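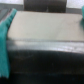
Last year's teams asked whether the fingertips may be changed between rounds, and the Bullham club replied that they may, provided the gripper is zeroed again before the arm moves.

4. Setting Up the Gripper

This section covers the Padura gripper as used in the Loltico student challenge. Complete section 3 (mounting the wrist camera) first.

4.1 Zeroing the fingers

1. Switch off motor power at the bench supply. Leave the controller on.
2. Open the fingers by hand until both reach the stops.
3. Switch motor power on and select Zero in the gripper menu.
4. Wait for the status light to stay green for 2 seconds.

Caution: Keep hands out of the gripper while the light is flashing.

4.2 Setting the closing force

1. Set the force limit to 70 percent.
2. Place a practice block between the fingers and close.
3. If the block slips, raise the limit in steps of 2, up to 6 steps. If it still slips, replace the fingertips.
4. Save the value under your team name.

Note: The Partanen controller keeps one value per team – saving again overwrites it without a warning.

4.3 Checking the camera view

1. Open the fingers fully and start the live view.
2. Confirm that a part of each finger shows, one on either side.
3. If one finger is missing, loosen the camera bracket, turn it slightly and tighten it again. Then repeat step 2.

Go to section 5 for the first pick test.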